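To: Bin picking data collection — all sites
From: Data coordination, Jirnach
Subject: Re: [collection] Object sets and rejected episodes for the December round

Dear colleagues,

Thank you to the Karamanlidis group for the questions sent to the list on Friday. As other sites have raised similar points in private correspondence, we are answering here. Our replies are placed under the relevant passages.

> We have completed the first 10 object sets and would like to
> confirm two matters before we proceed. First, the protocol says
> that objects should be "distributed across the bin floor." Our
> operators have read this as a requirement to keep every object
> clear of its neighbors and of the walls. Is that correct?

It is not. The wording was carried over from the pilot, in which every object was presented singly, and it should have been removed. For the present round, contact between objects is permitted and wanted. Objects may lean on one another, lie against a wall or sit in a corner. The only arrangements to be avoided are those in which an object projects above the rim of the bin, as the arm's approach path is planned on the assumption that the rim is the highest point.

Please do not arrange objects by hand into positions that appear difficult. Tip the set into the bin from the transfer tray and leave it as it falls. In the pilot we found that hand-placed scenes were easy to tell from tipped ones, and the trained model performed noticeably worse on the tipped ones at evaluation. Sets that have already been collected with separated objects remain valid. Mark them "spaced" in the session sheet and they will be weighted accordingly.

> Second, we have been discarding any attempt in which the gripper
> touches an object other than the one selected. This removes a
> large share of our episodes, and the operators find it
> discouraging. Should we continue?

Please stop discarding these episodes. An attempt is to be kept whether or not the grasp succeeds and whether or not a neighboring object is touched or moved. The outcome is recorded in the result field, and the learning system needs both kinds of result. An episode is to be discarded in 2 cases only:

(a) the emergency stop was pressed, or the controller reported a fault, before the fingers closed;
(b) a person reached into the bin during the attempt.

If your discarded episodes are still on the local disk, please upload them to the Zesenness server in a folder marked "recovered." There is no need to relabel them beforehand.

> We would also ask whether the bins may be replaced. Ours is
> scratched and the operators are concerned that the marks will
> appear in the training data.

Bins should be replaced only if a wall is bent or an edge is sharp. Surface wear is acceptable at every site. Reflections from a bare metal floor are likewise acceptable, provided that the exposure is fixed at the start of the session and is not adjusted between attempts. What does matter is that the bin does not shift. Check the clamps after every 15 attempts and enter the check in the session sheet. If the bin has moved, close the session and run the calibration again before opening a new one.

For reference, we include a view of the cell with a mixed household set in the bin. We would regard contents of this kind as fully acceptable for the current round.
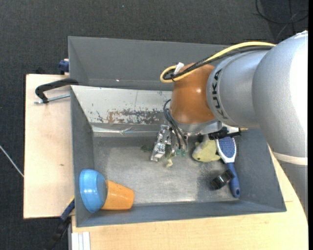

Bin with mixed objects under the gripper. The bowl and cup lie together against the front wall; the brush is at the right, beside the plush toy.

Two further points for all sites. Starkard has asked that soft items be included in every set from now on, as the present collection leans heavily toward rigid ones. One soft item per set is sufficient. Please also rotate sets after 3 sessions, even where the operators consider that a set still gives useful variety — the coverage figures are calculated per set, and long runs on one set distort them.

A revised protocol with the corrected wording will be circulated to this list. Until it arrives, this message takes precedence over section 4 of the current version. Questions should be sent to the list and not to individual members of the coordination team.

With kind regards,

Data coordination, Jirnach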